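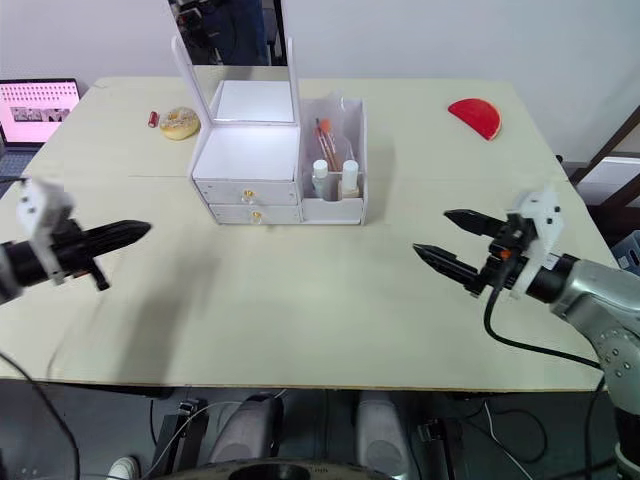
Tronddale stew

Tronddale stew is a slow-cooked dish of mutton, barley and root vegetables from the Tronddale valley. It is eaten mostly in the cold part of the year, and in many homes the first pot is made in October, when the sheep have come down from the upper pastures. The stew is thick, pale brown in color and has a slightly sour taste, which comes from the buttermilk added near the end.

Name

In the valley the dish is simply called "the pot". The name Tronddale stew was given by people from outside, and it became common after inns along the road to Minlow began to write it on their menus. In Minlow itself an almost equal dish is known as vuvura. Some cooks hold that vuvura must contain smoked meat and is therefore a separate dish, but the two names are often mixed.

Ingredients

The meat is shoulder or neck of mutton, cut with the bone. Lamb is used in restaurants, but it gives a weaker broth. For four persons, an ordinary recipe asks for 300 grams of meat without bone weight, 100 grams of pearl barley, two carrots, one rutabaga, one onion and a cup of buttermilk. The only usual spices are caraway, bay leaf and black pepper. Potatoes are found in newer recipes. Older cooks do not accept them in the pot and serve them on the side.

Preparation

The barley is soaked overnight. The meat is browned in its own fat, then covered with cold water and cooked on low heat for two hours.

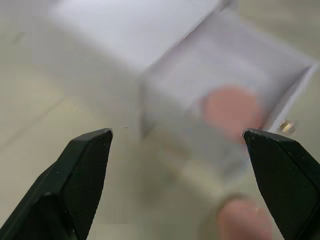
After this the barley goes in, and the vegetables follow half an hour later, so that they keep their shape. The pot must be taken from the fire before the buttermilk is stirred in, a little at a time. If it boils after that, the milk separates into small grains. This does not spoil the taste, but it is considered a mistake.

Serving

The stew is served in deep bowls with flat rye bread and pickled beets. Many families make a double quantity and eat the rest on the second day, when the barley has taken up most of the liquid. It is then fried in a pan with butter.

Commercial production

The Ehlers cannery in Minlow sells the stew in jars under the name Ehlers Valley Pot. The recipe for the jars has no buttermilk, and the label advises the buyer to add it at home. The cannery fills 2,000 jars in each season, and most of them are sold inside the region.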